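Evening Course in Everyday Materials, Handout 4
Wood in the Home: Why Tabletops Move
Notes by Nerys Bevan

Welcome back, everyone, and thank you for bringing in so many offcuts last time (the plum was a treat!). Tonight we stay with solid wood and look at what it does once it has become furniture and moved indoors with us.

Wood takes up moisture from the air and gives it back again, all its life. It swells and shrinks mostly across the grain and hardly at all along it, so a top made of boards side by side gets wider in a damp summer and narrower once the heating is on in December. My own kitchen table opens up a gap I can slide a postcard into, and I've grown rather fond of it.

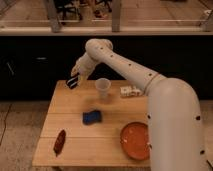
Fig. 1. Pale planks with visible seams between the boards.

A top like this needs room to travel. Old makers used wooden buttons in a slot, or screws in holes cut a little long, and both still work beautifully. If you glue or screw the boards tight to a frame, sooner or later something splits, and it's usually the board you liked best.

For next time, please measure a tabletop at home across the grain, write the width down, and keep the note somewhere you'll find it again in six months. Tegwen James has spare tape measures. Reading: Chapter 10, and the first half of 14 if you have the time.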